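Workshop wiki > Builds > Arms > Plimer

Plimer

Plimer is a table-mounted robotic arm built by Benedita Rebelo and Fernanda Simões at Dakance, a shared workshop on the first floor of a former glove warehouse. Its stated purpose is to put books away. Its builders own enough books to make this reasonable and few enough to make it unnecessary.

Work began in January, after an earlier project, a curtain opener called Amaral, was abandoned when Simões moved to a flat with blinds. The motor drivers and most of the screws were carried over. The control program, Cleltska, was written by Rebelo and runs to 3,914 lines, of which she has described 39 as good.

The arm carries a black gripper with angular, finger-like parts. Cabling is external. A plan to route it inside the links was drawn up, admired and left in a drawer, and the cables are now dressed by hand before each session. 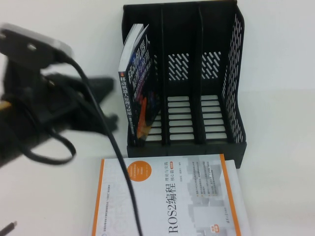 Plimer in motion beside the file organiser, with a ROS2 programming book flat on the table and a mobile robotics title upright in the left compartment.

The standard task uses a black plastic desktop organiser with three compartments. A book is laid flat in front, and the arm is asked to lift it and stand it upright in a free slot. Paperbacks are considered the harder case, as they bend when gripped by one corner and the arm has no opinion on which corner it prefers. In the best recorded session 25 attempts out of 70 ended with the book upright. Simões counts leaning as upright. Rebelo does not, and the session log has two columns.

Critics at the workshop have noted that a person can do the job in a couple of seconds. The builders accept this but point out that the person would have to get up.

See also
Amaral (curtain opener)
Cleltska
Gripper fingers, spare
Bench booking rules

Last edited 07/03/2025 | Contact the wiki editors | Back to top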